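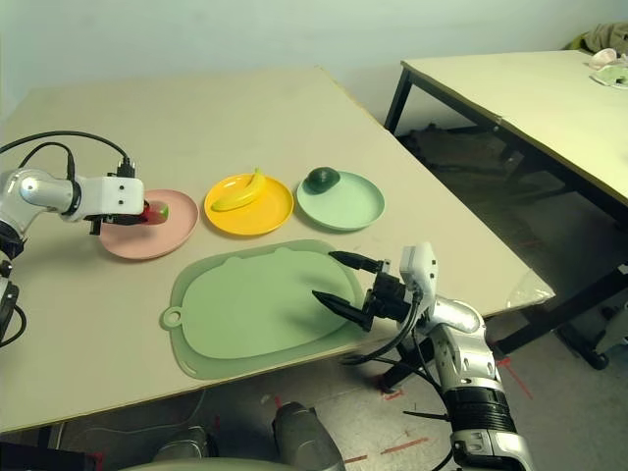
How long does it take to show a robot something like putting fruit on a plate? Longer than doing it yourself by a very wide margin, and most of the time goes on repeating the same small job until you stop thinking about it.

I get asked that more than anything else, usually by people who have seen a short clip of a robot folding a towel and assume somebody typed in "fold towel". What I do all day is drive two arms by remote control. I hold a pair of handles, the arms copy my hands, and everything gets recorded: where the joints went, what the cameras saw, when the fingers opened and shut. Later a model is trained on the recordings. I have very little to do with that part. Renu Singhal does the training, and she sends me notes about what was wrong with my driving.

This month it has been fruit and plates. Toy fruit, because real bananas go brown and you can't use the same one for a week. The job has one fruit to a plate, apple, banana and avocado, with a green mat in front. One arm works the left side and the other the right.

The apple is the hardest of the 3. It is small and round and if you close the fingers a little too high it squirts out forwards. You have to come down lower than feels right, stop, and then close. The stop matters. When I started I used to close the fingers while still moving down, which is how I'd pick up an apple with my own hand, and Renu said the model had learned to snatch. I went back and did that whole set again with a pause in it.

The banana is easy to grab and annoying to put down. It lies across the plate and if you let go while the wrist is still turning, it rolls over. The avocado is dark, and I lose sight of it under the gripper if I come in from straight above, so I tilt a bit.

Other things I've learned, in no particular order:

- Keep the arm you aren't using still. I tend to let it drift when I'm concentrating on the other one, and the drift ends up in the recordings.
- Move the plates between runs. Only a little, but move them. A model that has seen a plate in one spot all day will go to that spot whether the plate is there or not.
- If you drop something, carry on and pick it up. I used to stop and start again. Renu wants the recoveries kept.
- Don't hurry the last ones before lunch. They come out jerky and get thrown away.

The target for this task is 600 good runs. Binta Akinola and I are splitting them, and we swap after every 2 sets to give our shoulders a rest. She is faster than me. I am neater, or I was until she read this over and disagreed. We do drive differently: she brings the arm in from the side and I bring it in from above. I worried that would confuse things, but Renu says a mix is fine so long as each run makes sense from start to finish.

I used to pack boxes at a warehouse in Wistthorpe, so I'm used to doing one thing over and over. The strange part is having no feeling in it. The handles don't push back, so I can't tell how hard the fingers are squeezing and have to judge it by eye. After a long session I reach for my tea too slowly and with my elbow stuck out. My partner has mentioned it.

We start on the next task in April, and I've been told it is cups. I have asked for ones with handles. If they are the tall thin sort I expect I'll be writing another post like this, with more complaining in it.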